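4.3 Recording demonstrations in the bathroom layout

Use this procedure to collect examples for the Trarkar learning set. Each operator records 21 episodes per session.

1. Start the simulator and load the bathroom layout.
2. Select Randomize, then Tank Items. The objects are placed on the toilet tank lid in a new arrangement.
3. Move the arm to its start pose with the gripper open, clear of every object. 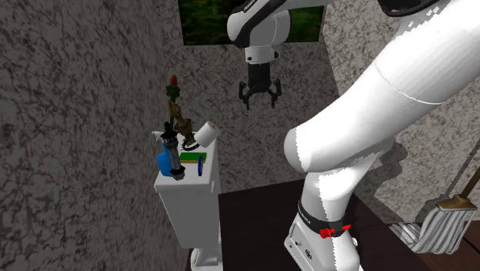
Figure 4-5. Gripper clear of the tank items

4. Type the task instruction. Name one object and one action only.
5. Press Record and wait for the tone before moving the arm.
6. Bring the gripper over the target from above. Keep the fingers pointing down.

Note: Tall items stand close to the others on the lid. Go around them – a straight path often knocks one over. 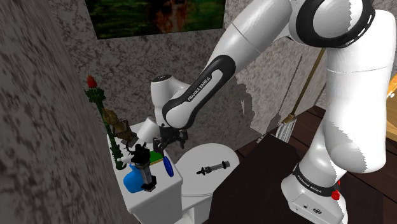
Page last changed: Mon 25 June (S. Rey)

7. Lower the gripper, close it on the target and complete the action.
8. Press Stop, then mark the episode Good, Failed or Discard.

Caution: Do not press Randomize while recording. The episode file will be damaged and cannot be repaired.

Keep failed episodes. Use Discard only for a wrong instruction or a simulator fault. Episodes longer than 400 steps are closed automatically and marked Failed.

9. Upload the session folder to Prillix before you log out. For upload errors, contact Reijo Kinnunen.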